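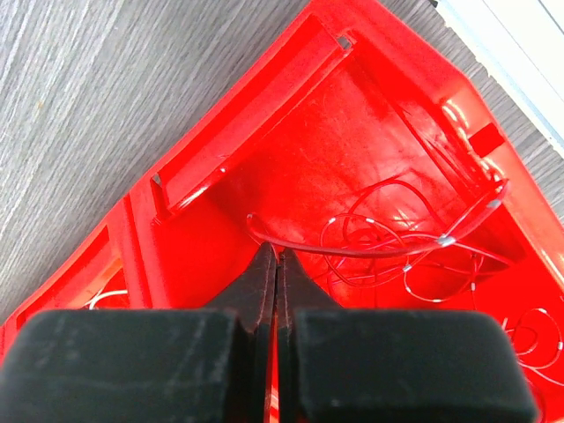 The Long Good-bye to the Kitchen Landline

Catinca Gavrilă still answers hers on the second ring. Never the first. First ring is rude, she says, makes people think you were waiting.

The phone is on the wall by the fridge, cord stretched so far over the years it drags on the floor. She lives in Torkach, up where the road quits, and when the wind comes through in December the cell signal goes with it. So the phone stays. Bill comes every month, she pays it at the counter in Brosari, same window, and picks up bread on the way back.

I went up there meaning to write about the switch-off. Copper lines, end of an era, that kind of piece. Came home with a notebook full of recipes and gossip and one very good story about a goat.

First the dull part. The old network in the valley has 1079 lines left on it. In its best year it had 2394. The company that runs it, Lolisside, wants everybody moved over to internet calling and has been sending letters. Polite ones, then less polite ones. The latest is dated 13 Jan 2025 and uses the word "transition" in every paragraph. Catinca keeps hers under a magnet. She has underlined the bit about power cuts.

That bit matters. A copper line carries its own power. Lights out, phone works. The new box plugs into the wall, so lights out, no phone, unless you buy a battery, and the battery is good for a few hours. In Torkach the power can be out for two days. Everyone I talked to brought this up before I had my coat off.

Lolisside told me by email that customers with a medical need get a backup unit free. Who decides what's a medical need? They're getting back to me. Still waiting as I file this.

But people don't love a phone over its wiring. What they talked about was the sitting down. The chair next to it, or the stool, or in one house the third stair, worn pale in the middle. You went to the phone. You stayed there til the call was done. Couldn't fold laundry in the next room, couldn't drive. You drew on the pad - boxes, mostly, and horses if you could draw horses.

And you knew who was calling who. At the Barbu, which is a café and also sort of the post office, there used to be a booth in the back with a folding door that didn't close right. The whole room heard. Two engagements got broken off in that booth and one was patched up again the same afternoon. It's a coat closet now. The shelf for the directory is still in there, with umbrellas on it.

The directory! Catinca has the last one they printed. 100 pages, paper cover, an ad for tractor tires on the back. She's crossed out the ones who died and wrote new numbers in the margins for the ones who moved, and she won't lend it. I asked. She let me hold it at the table.

The goat, quickly. Winter night, phone rings, no voice, only breathing and a sort of chewing. She hangs up. Rings again, same thing. Third time she puts on boots and walks down to her cousin's, recognising the wheeze or so she claims, and there's the goat in the hallway with the receiver on the floor and the cousin asleep upstairs. How a goat redials she could not tell me. I've decided not to push on it.

Her grandson has offered her a smartphone. She has one already in fact, in a drawer, charged on Sundays. Uses it for pictures of the garden. She showed me the beans.

The switch-off needs 1401 signed forms across the two valleys before the work can start on this side, and they don't have them yet. Catinca hasn't signed. She isn't campaigning or anything, there's no group, no banner. The form's on the fridge with the rest of it and she says she'll look at it after Easter.

While I was putting my shoes on it rang. She held up one finger at me, let it go again, then picked up, pulled the stool over with her foot and said hello, no, nothing, only a jounalist, he's leaving.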